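6.4 Fault 146: Grip Not Confirmed

Applies to Tralto arms fitted with the Gokik two-finger gripper and wrist camera.

Fault 146 is raised when the fingers stop closing but the controller does not receive a grip signal within 300 ms. The arm holds position and the status light turns amber. The cup may still be between the fingers.

CAUTION: Do not clear the fault from the pendant while a cup is held. Clearing the fault opens the gripper. Liquid spilled on the wrist can enter the cable connector.

1. Press HOLD. Keep hands away from the fingers.
2. Open the camera page and compare the wrist view with the two table views.
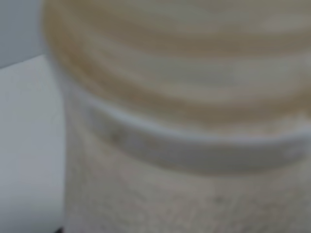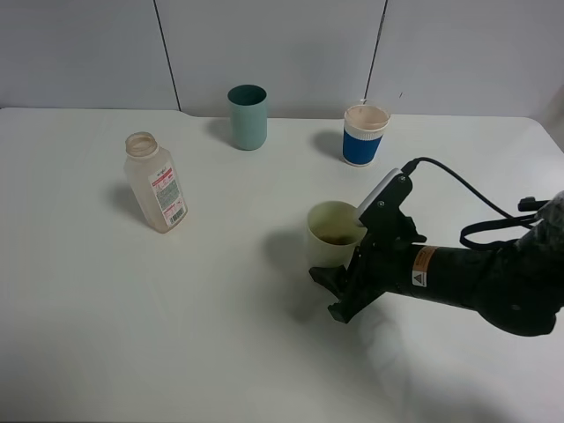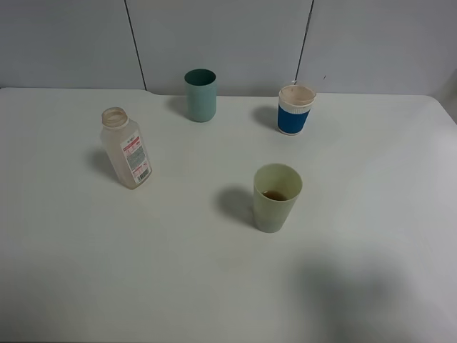
Figure 6-3. Wrist view (first) and table views with a cup in the gripper (second) and with no gripper in view (third).

3. If a cup is in the gripper, select LOWER, then RELEASE. Do not pull the cup out by hand.
4. Select RETRACT. Wait until the arm is clear of the table.
5. Remove any cup that contains liquid. Wipe up spills before continuing.
6. Check the finger pads for residue. Clean with a dry cloth only.
7. Run GRIP TEST. The force reading must be at least 14 N.
8. Press RESET, then START.

NOTE: The wrist view is out of focus at very short range. Do not use it alone to decide whether a cup is held.

If the fault returns within 300 cycles, replace both finger pads (part 949) and repeat step 7. If GRIP TEST still fails, lock out the arm and contact Prins service.

Section revised in October by Bianca Bucur.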